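The first thing Oranuch Chareonsuk does when I walk in is take the lid off my coffee.

"You want this back?" she asks, holding it up, and when I say I suppose not, it goes into a basket under the window with what must be a hundred others. I've been in the room for maybe ten seconds (I hadn't even sat down!) and I already feel a little bit caught out.

Oranuch runs Clelludora, which is part workshop, part sorting room and part lending library for anybody who wants to make something out of clean used plastic. Teachers come in for caps. A man who starts tomato seeds comes in for bottles, and he's picky, he wants the tall ones. It's on the ground floor of the old Zurnau building, the one with the long windows, and I had walked past it for years thinking it was a place that fixed printers.

She's quick to tell me she isn't a recycling person. "I don't like the big talk," she says. "I like a bottle. I like how a bottle is put together. You pick one up and somebody decided every bump on it, and then we drink it in four minutes on a bus."

She grew up over her parents' snack shop, where her grandmother saved every container that came through the door. There was a cupboard for jars and a cupboard for everything else, and you opened the second one with your arm up in front of your face. "I hated that cupboard," Oranuch says. "I told my mother, when I have a house, there will be no plastic in it. Now look!" She laughs at this for a good while, and I do too, because we're sitting at a table with a bread bag full of pump tops between us.

I ask her how a bottle gets from somebody's back seat to one of her shelves, and she's up and out of her chair before I finish. There are really only three stations, she says. People leave things by the door. Then everything gets rinsed in the back sink, which is deep and ugly and which she loves. And then there's the table, where each piece gets looked at one at a time, with a cloth under it so that nothing rolls off and goes under the radiator.

"The cloth is very important," she says. "Before the cloth, I was on my knees all day. A bottle on a bare table, it just goes. And it's white so you can see what you have. Clear plastic on a dark table, forget it, you have to find it with your hands."

And the red tray? The tray is for whatever's being dealt with right now. One tray, one thing. She got the idea from her sister-in-law, who bakes, and she's strict about it.

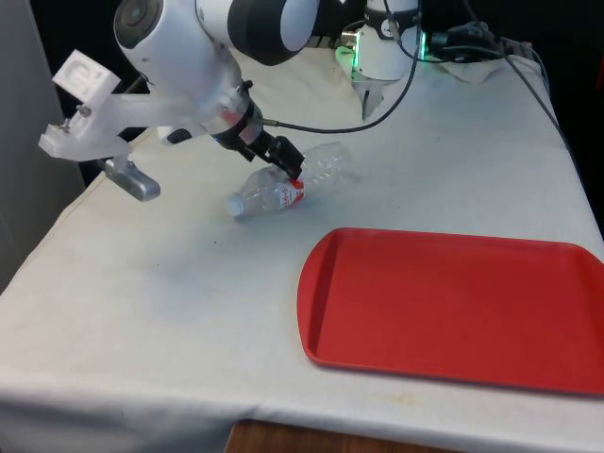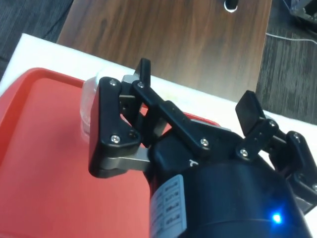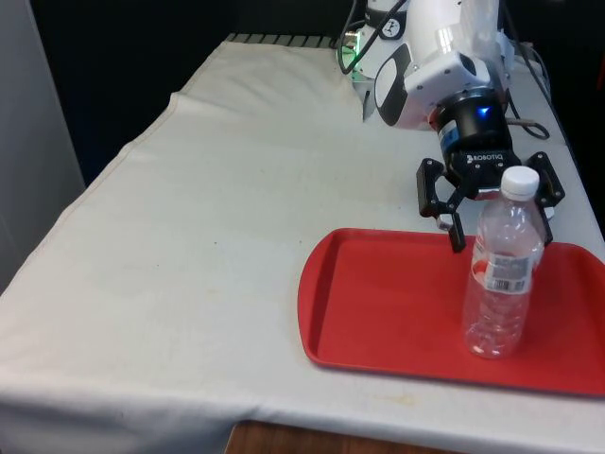

"If it's in the tray, it's the thing we are talking about," Oranuch says. "If it's on the cloth, it's waiting. If it's on the floor, it's mine, and I will be upset."

What she wants to know about each bottle is pretty simple. Does it stand up by itself? Does it have its cap? Is the label the kind that comes off in one pull, or the kind that leaves that gray gum behind forever? She has strong views on the gum. Cooking oil gets the worst of it, then a spot of dish soap, then hot water, and if it's still tacky after that she lets it go to the regular city pickup and doesn't feel bad. I told her I'd once spent a whole evening on a jam jar with a butter knife. She looked at me with real pity.

Caps stay on during sorting, by the way. I'd always taken mine off. "You take off the cap, you squash it, you put it in the bag, fine, that's for the truck," she says. "Here I want the shape. With the cap on it holds the air, so it doesn't get all bent when people throw the next one on top. And people do throw."

How many come through? She goes to get the notebook, a fat green one with a rubber band around it. In March they took in 583 bottles, and 248 of those went back out the door again to somebody who had a use for them. She reads the numbers out the way other people read out baseball scores. The biggest single request so far was for over 2,000 caps, from a school doing a wall mural, and it nearly finished her. "They wanted blue," she says. "Do you know how many caps are white? They're all white! I had everybody I ever met drinking some blue-cap water I don't even like."

She found them, in the end. It took most of a winter and a trade with a place called Nuchit, a café two streets over that now keeps a jar by the register just for her. She still owes them a lamp made from bottle bottoms. It's half built on a shelf behind her, and she turns it around so I can see the nicer side.

The lamps are what she'd like to be doing, if I'm reading her right. She cuts the base off a bottle just above where it starts to curve, and stacks them, and the light comes through the ridges in a way that looks a lot more expensive than it is. The first series had a name, Rutus, after a cat she used to have, and she sold every one at the spring market and then had to borrow one back to remember how she'd wired it.

"Sorting pays for nothing," she says cheerfully. "Lamps pay for the sink. But without the sorting I don't get the good bottles, so." She shrugs.

I ask if she ever gets tired of looking at them. She thinks it over, peeling something off her thumb.

"Takeout containers, yes. The soft see-through ones, the rim cracks if you breathe on it, and everybody gives me the bottom and no lid. Where are the lids? I have 64 bottoms in that closet. Bottles, no. I had one last week with a little spiral down the side, I'd never seen it before. I kept it on my desk for two days."

Drop-off is any weekday until six, at the side door and not the front. Rinse your stuff first if you can, and leave the caps on. If you've got lids for square containers, any size at all, she'd like you to knock.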